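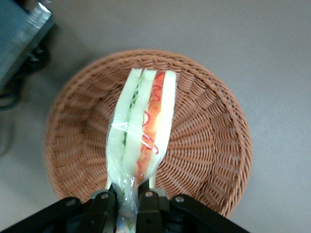 Mawar Pelupessy says the second practice on the back-to-back days is too long for the linemen, and after watching both of them I agree with her. My answers are below her message, with a few notes on who looked good.

Mawar Pelupessy wrote:
> I was at both morning practices at the Sindmont field. The first one
> was fine. The second ran almost to noon and by the end the offensive
> line was standing up out of its stance on every snap. You don't
> learn anything from reps like that. Could we shorten the second
> day and move the blocking sled to the front of practice? Also, does
> anyone know if Petek is going to be listed at guard or center? I
> have her at both on the sheet that went out in February.
>
> One more thing. The parents on the Ploltar side were asking when
> the scrimmage starts and I gave them two different times.

On the length: the plan calls for 17 periods on both days. I would keep all 17 on the first day and drop the last 6 on the second. Those are mostly special teams, and we can do the punt coverage work in the evening walk-through without pads. Bayu Wibisono runs that group and told me he would rather have them fresh anyway.

On the sled: yes, move it up. It should come right after stretching and before individual drills. The only problem is that the sled is stored on the Lei Street side and it takes four people to get it across the track. Whoever opens the gate at 7:15 should start on that first.

On Petek: Selma is a center. She took every snap with the first group on day one and most of them on day two, and there was only one bad exchange that I saw, on a shotgun snap that went high. Please cross her off at guard. Kurniawati Oei moves up to left guard with the first group for now. She is still late getting out on the screen, but she held her ground in the one-on-ones.

On the scrimmage: kickoff is 10:30 at Ploltar. The bus leaves Sindmont at 8:45. The 9:30 time on the old sheet was for warmups, and I think that is where the mix-up came from. It will be four quarters of 12 minutes with a running clock in the second half, and no live kickoffs. Both teams start each drive after a punt at their own 25.

Other things from the two days:

The quarterbacks were better throwing to the left than I expected. The deep ball is still short. We tried the same post route four times against air and the receiver had to slow down on three.

The linebackers are reading their keys but not getting off blocks. I want another period of that before Ploltar, even if it means less 7-on-7.

Two helmets failed the air check and have been tagged. Do not hand them out. Wonwood is sending replacements and they should be here before the scrimmage. If they are not, I will borrow from the junior squad.

The field rental is paid through the end of camp. The total came to $891, and $200 of that is a deposit we get back if the lines and end zone pylons are put away properly. Please stay until that is done.

I need a final list for the bus by 6 tomorrow evening. Reply to me directly and not to the whole list.

Hafiz Setiawan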